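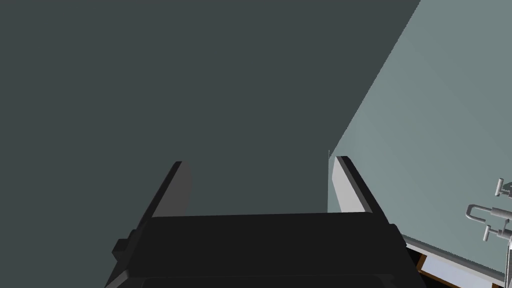

Vol. 4, No. 6

Wrist view from the simulated kitchen. Thread on what we keep and what we throw away when gathering demonstrations for the tap task.

The policy gets this view plus joint angles. No overhead camera. Seraina Lanz argued for one in January and I argued against it. We are still running without.

Gripper open, both finger pads visible, tap at the far right. A lot of our starting poses look like this: mostly flat dark surface, with the thing that matters pushed up against the side.

Those starts used to be filtered out. The old script dropped any episode where the tap covered too little of the first image. It made the training set tidy and the policy useless whenever it began a few degrees off.

The filter is gone. We now record 30 episodes per kitchen layout, and 6 of those must begin with the tap partly or wholly outside the wrist view.

Operators found this annoying. Wendelin Schnyder's first attempts swung the arm straight to the tap because he knew where it was from the layout file. The policy has no layout file. Episodes redone with the file closed.

What we want recorded is the search as well as the grasp. Turn slowly, stop when the tap is in view, then approach. Two seconds of stillness before closing the fingers, so the labelling script can find the boundary between phases.

Flat shading is a known weakness. The dark surface has no texture at all, so there is very little in it to judge distance by. Edges do most of the work: the diagonal where dark meets pale, the thin white strip lower down.

We randomise colours between episodes but leave the edges alone. Gertraud Tanner tried adding noise textures to every surface. Training loss went down more slowly and the success rate in the held-out layouts did not move. Reverted.

Rejection rules as they stand: gripper touches anything other than the handle, fingers close before the pause, or the operator resets halfway. Collisions go in a separate folder called Cerkellow, named after the layout that produced most of them.

Four layouts finished. The fifth has a handle the fingers can reach from only one side and I expect it to be slow.

Next batch starts Friday. If you have a better way to mark the end of the search phase than a pause, reply with it. Gripper speed alone did not work for us, too many false stops near the counter.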